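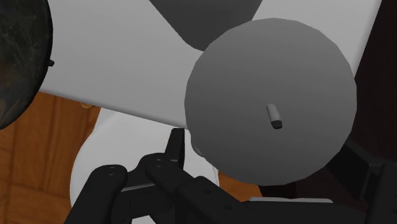 마이 (Mai) 합본판, 드디어 다 읽었습니다

11월 8일

굴리코(Gullico) 출판사에서 나온 장편 로맨스 『마이』 합본판을 어젯밤에 끝냈어요. 922쪽입니다. 마지막 장을 덮고 나서 바로 첫 장을 다시 폈고, 그러다가 새벽 세 시가 됐고, 오늘 오전은 그냥 없어졌습니다. 그래도 기분이 너무 좋아서 커피 내려놓고 바로 씁니다. 스포일러는 중반까지만 조금 있고 결말은 안 건드릴게요.

원래는 네 권으로 나뉘어 나오던 시리즈예요. 저는 낱권일 때 1권만 읽고 멈췄었어요. 재미가 없어서 멈춘 건 아니고, 2권이 도서관에서 계속 대출 중이었거든요. 예약을 걸어두고 잊어버렸다가 지난 6월에 합본판이 나온다는 소식을 듣고 예약 구매를 했는데, 받아놓고도 두께에 눌려서 여름 내내 침대 옆에 세워만 뒀습니다. 책 위에 안경이랑 립밤을 올려놓고 살았어요. 찬바람 불기 시작하면서 겨우 폈는데, 왜 이제 폈나 싶더라고요.

어떤 이야기냐면

마이는 사람 이름이 아니라 섬 이름이에요. (저도 1권 표지만 보고 여자 주인공 이름인 줄 알았어요!) 겨울에는 배가 거의 안 들어오는 작은 섬이고, 거기에 카베오(Kaveo)라는 낡은 호텔이 하나 있어요. 주인공은 마흔셋, 육지의 큰 도시 기소(Gisow)에서 오래 제본 일을 하다가 가게를 정리하고 이 호텔의 서가를 손봐 달라는 의뢰를 받아 들어옵니다. 석 달이면 끝날 일이라고 생각하고 왔는데 서가 상태가 엉망이에요. 습기 먹은 책, 반쪽만 남은 책, 누가 여백에 빼곡히 편지를 써둔 책.

상대역은 호텔 주방을 맡은 남자입니다. 말이 없고, 무뚝뚝하고, 국물 요리를 잘해요. 이렇게만 쓰면 백 번은 본 설정 같죠. 저도 처음엔 그랬어요. 그런데 이 남자가 좀 달라요. 말이 없는 이유가 따로 숨겨져 있는 게 아니고 그냥 원래 말이 없는 사람이에요. 숨겨둔 상처도, 죽은 약혼녀도 안 나와요. 그저 천천히 말하는 사람이고, 주인공은 성격이 급해서 그걸 못 견뎌 합니다. 둘이 처음으로 길게 대화하는 장면에서 주인공이 남자의 문장을 세 번이나 대신 끝내주는데 세 번 다 틀려요. 거기서 소리 내서 웃었습니다.

로맨스인데 연애가 아주 늦게 시작돼요. 손을 잡는 게 300쪽을 넘어서예요. 누군가에게는 답답할 텐데 저는 그 앞부분이 정말 좋았어요. 둘이 같이 하는 일이 많거든요. 젖은 책을 말리려고 주방 화덕 옆에 줄을 매는 장면, 풀을 쑤는데 농도를 가지고 다투는 장면, 배가 안 와서 밀가루를 나눠 쓰는 장면. 연애 소설에서 두 사람이 같이 일하는 모습을 이렇게 오래 보여주는 경우가 드물잖아요. 저 사람이 일을 어떻게 하는지 보다가 좋아지는 과정이 손에 잡히게 쓰여 있어요.

여백의 편지

이 책의 두 번째 줄기가 바로 책 여백에 적힌 편지들입니다. 호텔 손님이었던 두 여자가 같은 책을 번갈아 빌려가면서 여백에 답장을 쓴 거예요. 주인공이 제본을 풀 때마다 안쪽 여백에서 새 문장이 나옵니다. 실로 꿰맨 깊숙한 곳까지 글씨가 들어가 있어서, 책을 뜯지 않으면 못 읽어요. 수선하려면 뜯어야 하고, 뜯으면 남의 편지를 읽게 되는 거죠.

편지는 통틀어 11통이 나와요. 한 통 한 통이 짧습니다. 어떤 건 세 줄이에요. 처음 몇 통은 날씨 얘기랑 음식 불평이라서 이게 뭔가 싶은데, 다섯 번째 편지부터 말투가 바뀝니다. 존댓말이 반말이 되는 순간이 있어요. 번역판이라 원문에서는 어떻게 처리했는지 모르겠지만, 한국어판에서는 그 한 글자 차이가 엄청나게 커요. 저는 그 페이지에서 책을 엎어놓고 부엌에 가서 물을 한 잔 마시고 왔어요. 번역하신 분께 절하고 싶습니다.

낱권으로 읽었으면 이 편지들의 순서를 놓쳤을 것 같아요. 편지가 시간순으로 발견되지 않거든요. 주인공이 어떤 책을 먼저 뜯느냐에 따라 뒤죽박죽으로 나오는데, 합본이라 앞으로 훌쩍 돌아가서 다시 볼 수 있어요. 저는 포스트잇을 붙여가며 읽었고, 다 읽은 다음에 편지만 원래 순서대로 이어서 읽어봤어요. 꼭 해보세요. 완전히 다른 소설이 하나 더 나옵니다.

중반, 그리고 고비

500쪽 언저리에서 배경이 갑자기 기소로 옮겨갑니다. 주인공이 가게 건물 문제로 도시에 돌아가야 해서요. 섬의 공기에 푹 젖어 있다가 갑자기 전철 소리가 나니까 저도 적응이 안 됐어요. 여기서 속도가 좀 떨어집니다. 임대차 서류 얘기가 꽤 길고, 새로 등장하는 옛 동업자가 앞의 인물들만큼 살아 있지는 않아요. 이 사람은 나올 때마다 전화를 받고 있어요. 전화 받는 것 말고 다른 걸 하는 장면이 있었나 지금 떠올려 봐도 생각이 안 나네요.

그래도 건너뛰지는 마세요. 주인공이 도시의 자기 방에서 혼자 국을 끓이다가 간을 못 맞추는 장면이 있는데, 나중에 이게 다시 나옵니다. 어떻게 나오는지는 말 안 할래요. 말하고 싶어서 손이 근질근질한데 참겠습니다.

그리고 이 부분에 전남편이 잠깐 나오는데, 나쁜 사람으로 그리지 않아서 좋았어요. 둘이 국숫집에서 점심을 먹고 헤어지는 게 전부예요. 싸우지도 않고 화해하지도 않고, 서로 건강검진 받았냐고 물어보고 끝납니다. 중년의 이별 뒤가 이렇게 심심하게 쓰인 걸 보니까 오히려 마음이 오래 쓰였어요.

주인공이 마흔셋이라는 것

제가 이 책을 주변에 막 권하고 다니는 가장 큰 이유예요. 주인공 몸 얘기가 자연스럽게 나옵니다. 무릎이 안 좋고, 돋보기를 맞춰야 하는데 미루고 있고, 코트가 작년보다 꽉 끼어요. 그게 극복해야 할 문제로 나오지도 않고 남자 주인공이 괜찮다고 위로해주는 장면도 없어요. 꽉 끼는 코트를 입고 선착장에 서 있는데 바람이 불고, 그 옆에 저 남자가 같이 서 있고, 그냥 그대로 아주 설레요. 이십 대 주인공이 나오는 로맨스도 잘 읽지만 저 장면에서는 제 나이대의 심장이 뛰었습니다.

질투 장면도 하나 있는데요, 호텔에 장기 투숙하러 온 사진가가 주방 남자한테 자꾸 말을 걸어요. 주인공이 질투를 하긴 하는데 티를 내는 방식이 책등에 망치질을 좀 세게 하는 거예요. 다음 날 그 책만 책등이 납작해져서 다시 작업합니다. 이런 식의 유머가 곳곳에 있어요. 크게 웃기려고 하지 않는데 계속 웃게 돼요.

합본판이라는 물건에 대해서

내용은 내용이고, 책 자체 얘기도 좀 할게요. 이 두께의 소설을 살지 말지 고민하는 분들은 이게 제일 궁금하실 테니까요.

우선 잘 펴집니다! 진짜 잘 펴져요. 실로 꿰맨 제본이라 중간쯤을 펼쳐도 손으로 누르고 있을 필요가 없어요. 주인공 직업이 제본가인 책을 본드로 대충 붙여 냈으면 좀 서운했을 텐데, 출판사가 그 마음을 알았나 봐요. 식탁에 펼쳐놓고 밥 먹으면서 읽기에 최고입니다. (저는 카레를 한 방울 흘렸어요. 세 번째 편지 나오는 쪽이에요. 마음이 아픕니다.)

종이는 얇은 편인데 뒷면 글씨가 많이 비치지는 않아요. 대신 넘길 때 두 장이 같이 넘어가는 일이 종종 있어요. 건조한 날은 더 그렇고요. 한참 읽다가 대화가 안 이어져서 보면 한 장 건너뛴 거예요.

글자 크기는 낱권보다 살짝 작아요. 집에 있던 1권이랑 나란히 놓고 비교해 봤는데 차이가 보이긴 합니다. 저는 금방 익숙해졌지만 밤에 누워서 보는 분이라면 조명을 신경 쓰시는 게 좋겠어요. 누워서 보는 얘기가 나와서 말인데, 팔 위로 들고 읽는 건 포기하세요. 저는 이틀 해보고 손목이 시큰거려서 옆으로 누워 베개에 기대놓는 자세로 바꿨습니다. 출퇴근길에 들고 다니는 것도 권하고 싶지 않아요. 저는 집에서는 종이책, 밖에서는 아무것도 안 읽고 참는 방식으로 갔는데, 참는 동안 다음 내용을 상상하는 재미가 있었어요.

가름끈이 두 개 달려 있는 건 큰 점수를 주고 싶어요. 하나는 지금 읽는 자리, 하나는 편지 자리에 두라고 한 것 같은데 저는 그렇게 썼고 무척 편했어요. 다만 끈 끝이 금방 풀려서 투명 매니큐어를 살짝 발라 굳혔습니다.

부록으로 섬 지도가 뒤쪽에 실려 있어요. 이건 앞에 있었으면 더 좋았을 것 같아요. 저는 지도가 있는 줄도 모르고 읽다가 다 끝나고 발견했거든요. 선착장에서 호텔까지가 제 머릿속에서는 언덕길이었는데 지도에는 해안을 따라 빙 돌아가는 길로 나와 있어서 살짝 당황했어요. 지금 처음 읽으시는 분은 맨 뒤부터 한번 펼쳐보고 시작하세요.

낱권을 가진 분도 사야 할까

낱권을 네 권 다 가지고 계시면 안 사셔도 될 것 같아요. 본문이 크게 바뀌지는 않았고, 1권을 비교해 보니 오타 몇 군데가 고쳐졌고 호칭이 통일된 정도예요. 새로 들어간 건 짧은 외전 한 편인데, 이게 좀 고민거리입니다. 주방 남자 시점으로 첫 만남을 다시 쓴 글이에요. 말이 없는 사람의 속은 얼마나 시끄러울까 기대하면서 폈는데 속도 조용해요! 문장이 툭툭 끊기고, 절반이 무 써는 이야기예요. 저는 이게 너무 좋아서 두 번 읽었어요. 서점에서 서서라도 한번 읽어보고 정하시면 좋겠습니다.

저처럼 1권에서 멈춘 분, 아예 처음인 분은 합본판으로 가세요. 한 권씩 사서 끊기는 맛도 있겠지만 2권 끝에서 3권으로 넘어가는 자리는 기다릴 자신이 없어요. 낱권으로 따라가셨던 분들은 그걸 어떻게 기다리셨나요? 존경합니다.

이런 분께는 안 맞을 수도 있어요

첫 장부터 불꽃이 튀는 이야기를 찾으신다면 초반이 힘드실 거예요. 그리고 수위를 기대하신다면, 있긴 있는데 아주 점잖아요. 문을 닫고 다음 날 아침으로 넘어가는 쪽입니다. 제본 작업 설명이 자세한 것도 호불호가 갈릴 수 있겠네요. 저는 읽다가 풀 붓을 하나 살 뻔했어요. 장바구니에는 아직 들어 있습니다.

반대로 느린 로맨스 좋아하시는 분, 음식 나오는 소설 좋아하시는 분, 어른들이 서로 예의를 지키다가 어느 날 못 지키는 순간을 좋아하시는 분은 꼭 읽어주세요. 그리고 여덟 번째 편지에 대해서 저랑 얘기해 주세요. 마지막 줄의 '그 모자'가 누구 모자인지 저는 아직도 확신이 없어요. 제 생각엔 호텔 현관에 계속 걸려 있던 그 모자 같은데, 그러면 초반에 주인공이 잠깐 써보는 장면이 다르게 읽히거든요. 댓글에 의견 남겨주시되 결말 내용이 들어가면 앞에 표시 한 번만 부탁드려요.

별점은 다섯 개 중에 다섯 개요. 임대차 서류 부분에서 반 개를 뺐다가 외전에서 도로 붙였습니다. 다음 주에는 낱권 1권이랑 합본판에서 달라진 호칭을 정리해서 올릴게요.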